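Progress report, second half of the equipment grant
Bin picking cell, mixed household objects
To: Safta Pop, grants office
From: Domnica Neagu
Tue 5 November

Safta, you asked for a report that says where the money is. Most of it is bolted down. The rest is in the post, in dispute, or in the line called "Consumables," which has grown in ways I will get to.

Where we are

The arm has been running on the picking task since June. The work is what we promised in the proposal: mixed things in a metal bin, picked one at a time, with no two of them alike in size or stiffness. Long thin handles are still the weak spot, especially when they end up against something else. Small toys are better than I expected. The wide flat items are where we lose time, and they are the main argument for the purchase I describe below.

What we have bought

The arm and its controller were paid for before this period and there is nothing new to report on them, apart from the service contract. Trondix renewed it at the old price after three letters and a silence.

We bought two sets of gripper fingers from Zernari. One set is in use. The other set arrived with the wrong bolt pattern and went back, and Zernari has agreed that it was wrong, which took them 40 days. The replacement is promised "shortly." I have left the money in the committed column and would ask you to do the same.

Cable management was budgeted as a single item and should have been a budget of its own. Everything that goes to the wrist has to bend when the wrist bends, and a cable that is happy in one pose sulks in the next. We have spent the whole line and moved a little over from travel, where it was not going to be missed. Your office approved this by email.

Clamps came out of petty cash. I know the bin was supposed to have a proper fixture by now. The fixture quote from Milošević was more than five times the cost of the bin, so we are clamping the bin to the table and thinking about it.

What we have not bought

The second gripper. We had a choice between ordering early and finding out what we needed first, and we took the slower road. I would now like to order. The request is for a wider stroke and a softer fingertip, and both are on the quote I sent you last week. If the order goes in before the year closes, the delivery falls inside the grant. If it goes in after, I will be writing to you for an extension, and neither of us enjoys those.

The new lighting is also still unbought. Two suppliers came to look and recommended two different things, each of which they happened to sell. Meanwhile we are using the room lights.

The software license for Pastel, which keeps our pick logs in order, runs out at the end of the grant. I left it out of the original budget. There is no elegant way to put that. It is a small amount and I propose to take it from the lighting line, which will be underspent whichever supplier wins.

What I need from you

A yes or no on the second gripper. A note confirming that the Zernari money can stay committed until the fingers come. And, if it can be managed, a decision on whether clamps are equipment or consumables, as your form and our finance office disagree and I have now filed them as both.

The next report will have the pick rates by object type and an invoice from Zernari, in whichever order they turn up.

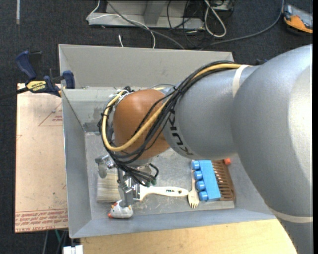

The arm at work over the mixed bin, with the clamp from petty cash at upper left.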